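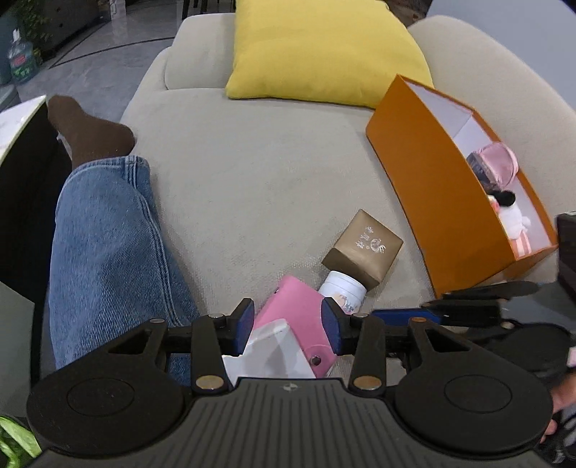

Pink fabric pouch with snap button, folded.

Filed under: Care & Repairs

Snap Replacement and Fabric Care – Frequently Asked Questions

Which products does the Hollanbridge repair service cover?
All sewn pouches, cases and zip bags sold under the Wadoma and Lesunholm names. Leather goods are handled separately by the Frerichs workshop.

How long does a snap last?
Our standard snap is rated for roughly 800 open-close cycles before the spring loses tension. A loose snap can be replaced. A torn snap hole needs a fabric patch first, and this adds to the repair time.

Can I wash a pouch with the snap closed?
No. Open it, turn the pouch inside out and wash at low temperature. Do not use bleach or fabric softener.

Can I use a dryer?
Air-dry flat. Tumble drying can shrink the lining and pull the seams out of line.

How should I pack an item for repair?
Empty it, fold it once and wrap it in plain tissue. Write the repair number on the outside of the parcel – not on the item or the tissue.

What is the size limit?
Parcels up to 395 grams go at the letter rate. Heavier parcels need a tracked label, available from your account page.

How long do repairs take?
Snap replacement takes 7 working days from receipt. Patching and relining take 22.

Will the new snap match the old one?
Size will match. Color may differ slightly on items made before April 2025, when the supplier changed its finish.

Last updated: Jun 2, 2025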